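# Can they do the chores yet?

March 21, 2022

I get asked this at family dinners, usually by someone who is scraping plates at the time. The short answer is no. The longer answer depends on which chore you mean, who sets it up, and how much you mind standing over it while it works.

I ran the assembly floor at a small valve maker in Virnham for most of my working life, and I now spend a few days a month advising firms of the same size on what to buy and what to leave alone. So I come at this from the shop floor. I think the shop floor is the right place to start, as the jobs there are simpler than the jobs in a house and people are paid to have them done properly. If a machine cannot manage a dull task on a clean table, it will not manage your kitchen.

The task I use as my test is putting loose parts into a divided tray. Every workshop has a version of it. Fittings come back from washing in a heap. Someone has to pick them up one at a time, look at each one, and put it in the right compartment so that the next person along can reach for it without searching. At our place it was a job for new starters. Most of them could do it at a fair speed by the end of their first morning, and most of them hated it by the end of the first week.

It is hard to explain to a new starter why this should be hard for anyone. You look, you pick, you drop. But the parts are shiny, so they reflect whatever is above them, including the hand that is reaching. They are small. They roll. One lies on its side and its twin stands on end, and the two need different grips. A part against the wall of a tray has to be nudged away from the wall before you can get hold of it, and people do this with a fingertip, without noticing that they have done anything.

Robots have worked in factories for decades, of course, and they are very good at what they do there. The old way is to remove every surprise. You build a fixture, you feed each part in the same way round, and the arm goes to the same point 2,000 times a shift. It doesn't need to see much. The cost is in the fixture, and the fixture is for one part. We made 123 different fittings, some of them in batches of 40. There was never going to be a fixture for each.

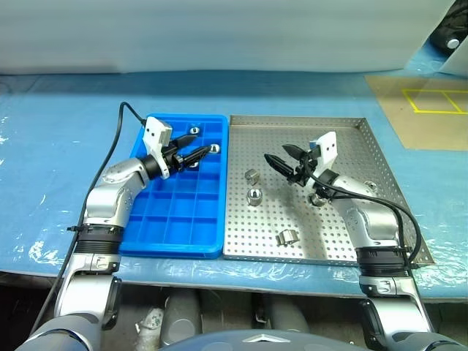 What has changed is that people are now trying to skip the fixture. The arms have cameras and two-finger grippers, the parts are left lying as they fell, and the machine is meant to work out the rest. I have been to see a good deal of this work. Last June I spent two days at a firm called Vidal, which was trying it out on a bench at its Grestdale site, and I came away more impressed than I had expected to be and less inclined to buy one.

I was impressed by the picking up. Given a scatter of metal parts, the arm I watched would choose one, come down over it and close on it cleanly more often than not. Ten years ago I saw a demonstration of the same thing that had to be restarted by hand after every second try. The progress is real and I don't want to be the old man who says otherwise.

I was less impressed by everything on either side of the picking up. When a part slipped, the arm often carried on to the tray with nothing in its fingers, opened them, and went back for the next one. When two parts touched, it would try for both. When it set a part down across the wall between two compartments, it left it there. A person would have corrected each of these without breaking off a conversation. The machine needed a person to correct them, and that person could not be doing anything else, so the saving in labour was nothing at all.

Raluca Ursu, who was running the trial, was quite open about it. I asked her what success rate she would need before she let it run overnight. She said the rate mattered less to her than the failures. "I can live with it dropping one," she told me. "I can't live with it dropping one and not telling me." I have repeated that to every client since. A part in the wrong compartment is worse than a part on the floor, because the part on the floor gets found.

Speed is the other complaint, and I think it is overdone. The arm at Vidal was slow – painfully slow if you have ever done the job yourself – but slow is fine if it works through the night. I would take a machine at a fifth of the pace of a school leaver if I could lock the door and go home. I can't lock the door yet.

Now take all of this into a house. People who would never expect a robot to sort an unfamiliar tray of fittings seem quite ready to believe that one will soon empty the dishwasher. But the dishwasher is the same job with worse parts. The glasses are clear, the cutlery is tangled, the plastic tubs have water sitting in the rims, and one of the plates belonged to your grandmother. Every cupboard is arranged by someone who had their own reasons. There is a dog. The lighting changes when the sun goes in. On a bench you can at least cover the table, fix the lamps and put the trays where you like.

My daughter has a floor-cleaning machine, a Tosto, and she is fond of it. It does the job well enough that she has stopped thinking about it, and I count that as a proper success. But look at what it is asked to do. It never has to pick anything up. Before it runs, she goes round the room and lifts the shoes, the charger leads and the toys out of its way, and this takes her longer than sweeping used to take me. She says it keeps the room tidy. I say she keeps the room tidy and it does the crumbs.

That is my worry about a lot of the claims made at present. The machine does the middle of the chore and a person does both ends. Someone lays out the work, someone clears up after, and the part that gets filmed is the part in between. I would like sellers to show me the whole hour, with the setting up left in and the mistakes left in. If they won't, I assume that the rest of the hour is poor.

I'm sometimes told that this is unfair on a young field, and that the research people never claimed to have a finished product. Mostly they didn't, and I have no quarrel with them. Loose parts and a divided tray are exactly what they should be working on, and I would rather they spent five years on that than five weeks on something that dances. My quarrel is with the sales visit that comes afterwards.

So when a client asks whether to wait, I tell them to look at their own floor first. If the part is always the same and there are plenty of them, buy the old sort of robot and build the fixture. It will pay for itself and you will forget it is there. If the parts are mixed and the batches are short, keep your people, give them better trays and better light, and move them off the job before they get sick of it. Go and see a trial once a year. Take a handful of your own parts with you, dirty ones if that's how they arrive, tip them out on the bench, and ask to stay until lunch.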